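Goster hand-held gripper – trigger sticks closed, anyone else?

wtarawneh
Posting for anybody running the Goster hand-held with the blue pads. Friday I was doing soft goods on a bed, padded sleeves and cases mostly, and the jaws stayed shut after I let go of the trigger. No error on the box. Light was green the whole time. I had to switch it off at the battery to get my other hand's finger out of there. Red mark, no blood.

Support says "fabric debris in the linkage." I cleaned it at 40 hours like the sheet says and found no fabric in it. 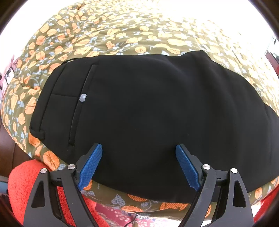 It let go fine on the first 223 grabs of the day and then locked on number 224. If lint was building up I'd expect it to get stiff first. It didn't. So I don't buy the debris story, and I'd like to hear from someone who has had the cover off.

pawlak_bench
What firmware? Ours did this on the old one.

wtarawneh
The December one. They told me that one fixed it.

Tamilard69
I'm going to disagree. We have 2,465 cycles on ours, all bedding and clothes, and the only jam was a thread wound around a pivot. You can't see it unless you pull the cap. Did you pull the caps?

wtarawneh
No, just looked in from the sides with a flashlight. Fair point. But a thread doesn't explain why it opened by itself the second I cut power.

Tamilard69
Sure it does. Motor stops pushing, the thread goes slack, spring opens it.

abla_g
Does it though? If the trigger is released the motor shouldn't be pushing at all. That's the part that bothers me. Thread or no thread, the box still thought it was supposed to be closed.

I'd look at the cable before the jaws. We had a Uvemis unit where the trigger wire had rubbed through and it read "pressed" whenever the cable bent a certain way. Green light on that one too – the light only means it has power.

Tamilard69
OK, that I can't argue with. I'd still pull the caps.

wtarawneh
Will do both. Wiggled the cable just now with the trigger released and got one twitch out of maybe a dozen tries. Battery is out and it's staying out until I get a new cable.

Abla, did Uvemis ever admit it was the wire?

abla_g
They sent a new cable and a note about "user handling." So, no.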